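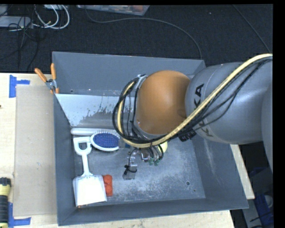
A KUKA robotic arm over a gray metal bin.

The Pavimley Ledger (novel)

The Pavimley Ledger is a mystery novel by Shivam Kandpal, first published by Sithole in February, in hardcover and ebook. It is his second novel and the first of a planned series set in the river town of Pavimley. 13 chapters plus a short unnumbered section at the end, which some readers count as a chapter and the publisher does not.

The book follows Ines Calloway, a night clerk at a storage company, who finds an account book listing people in the town who have been paying rent on units that were torn down years earlier. Told mostly in first person. The exceptions are the ledger entries themselves, which open each chapter.

Contents
Background
Plot
Characters
Style and structure
Publication history
Reception
Planned adaptation
See also

Background

Kandpal began the book as a short story called "Unit Two." The story ran to a few pages and had no murder in it. He has said the ledger came first and the body came a good deal later, after an early reader asked why anyone would bother hiding the thing. His first novel, The Slow Ferry, was a family story and had no crime element at all -- several reviews of the new book mention the change.

The town is made up, though the river and the flood described in chapter five are close to ones from the author's childhood. He worked nights himself for a while, at a parking garage. The pay stubs in the book are based on his own.

The working title was The Night Clerk. Changed late, at the request of the publisher, who already had a book with a similar name on the list.

Plot

Ines takes a job with Omow, a storage company on the edge of Pavimley, after leaving nursing school. Her shift runs from ten at night until six. Almost no one comes in. In her second week she finds a green account book taped under a drawer. It lists names, dates and amounts, always the same amount, $855, paid every quarter. The unit numbers next to the names belong to the old east building, which no longer exists.

She recognizes one of the names. It is her landlord, Tobin Reese, and when she asks him about it he tells her he has never rented a storage unit in his life. He is found dead in the river two days after. The police treat it as a drowning.

Ines copies the ledger by hand and begins visiting the people in it, pretending to be doing a customer survey. Most of them lie to her. One, a retired school principal named Mrs. Aldous, gives her tea and then a key. The key opens a locker at the bus station holding a cassette tape and a set of photographs of the flood.

The middle part of the novel moves between these visits and the night of the flood, when the east building was lost and a man called Peter Lann dissapeared. It becomes clear that the people in the ledger were all in the building that night, and that someone has been charging them for silence ever since.

Suspicion falls first on Ines's manager, Carl Dunmore, who keeps odd hours and is seen burning papers. Then on her brother. The collector is finally shown to be Mrs. Aldous, whose own name is in the book as cover and who gave Ines the key in order to find out how much she already knew. Reese had stopped paying. In the last numbered chapter the two women meet in the flooded basement of the school, and Mrs. Aldous walks out of it alone. The closing section is one more ledger entry, in a different hand, with Ines's name on it.

Characters

Ines Calloway -- the narrator. Twenty-six, sleeps badly, a careful liar.

Tobin Reese -- her landlord and the first victim.

Mrs. Aldous -- retired principal. First name never given.

Carl Dunmore -- site manager at Omow. Burning divorce papers, as it comes out.

Daniel Calloway -- Ines's older brother. Was fifteen at the time of the flood, lied about where he was.

Peter Lann -- missing since the flood. Seen only in the flashback chapters and in one photograph.

Detective Marsh -- appears in four chapters, generally a step behind.

Style and structure

Short chapters at the start, longer ones toward the end. The ledger entries can be read in order as a separate story, and a few details in them contradict what Ines says. In chapter three she claims to have found the book on a Monday; the entry written on its inside cover suggests she had it earlier. Whether this makes her an unreliable narrator or is simply an error has been argued over by readers. Kandpal has declined to settle it.

The flashbacks are in present tense, the main story in past. Dialog in the flashbacks has no quotation marks.

Publication history

The first printing was 3,025 copies. A second printing followed and corrected a misnumbered page in chapter nine, plus the spelling of Dunmore in two places. A paperback is planned, no date given.

An audiobook came out from Wendex on Apr 2, 2025, read by two narrators, one for Ines and one for the ledger. The ledger reader is not credited on the case. The audio edition leaves out the hand-drawn map of Pavimley found inside the front cover of the print version.

Reception

Reviews were mostly good. Praise went mainly to the night shift scenes and to the character of Mrs. Aldous, with several reviewers saying they had liked her enough to be upset by the ending. The basement scene was singled out often.

Complaints centered on the middle. The survey visits were called repetitive, and Detective Marsh was felt by some to have been left in from a earlier draft. A few reviewers guessed the collector from the key. Others objected to the last page, which they took as a setup for a sequel more than an ending.

Book clubs picked it up early. The publisher put out a reading guide with questions on the flood chapters and on Daniel's lie.

Planned adaptation

Screen rights have been optioned for a limited series. No cast or director has been named. Kandpal is reported to be writing the first episode himself.

The second Pavimley novel is in progress. Set one year later, Daniel narrates.

See also

The Slow Ferry
Epistolary novel
Unreliable narrator
Fictional towns in crime fiction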